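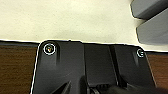 Handout 9: Looking after the gripper on the Rimau bench cell

The Geko manual claims this gripper needs no attention for 90 days. Treat that with suspicion. It assumes clean air and a patient operator, and we have a teaching lab.

Before you touch anything, stop the arm and isolate the supply. The pause button on the screen is not isolation, whatever the Zendau software tells you in its cheerful green box. 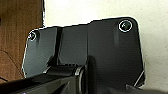 Check both plate screws by hand with the short driver. If one turns, take it out, clean it and refit it. Don't just nip it up – a screw that has moved once will move again, and fault 413 (jaw position lost) tends to follow.

Look along the cable next. It should bend freely at both ends of the arm's travel. 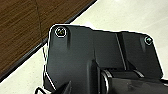
Photo: Tichý lab, course archive

Fault 413 is blamed on the encoder in most textbooks. I remain unconvinced. Try the mounting first, then the cable, and only then order parts.

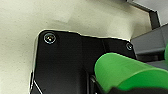
Fig. 4. Green finger, black plate and its two screws.

Re-home the jaws after any work on the fingers. Run 2 slow cycles with no part loaded and write down what you saw, including anything that spoils your theory.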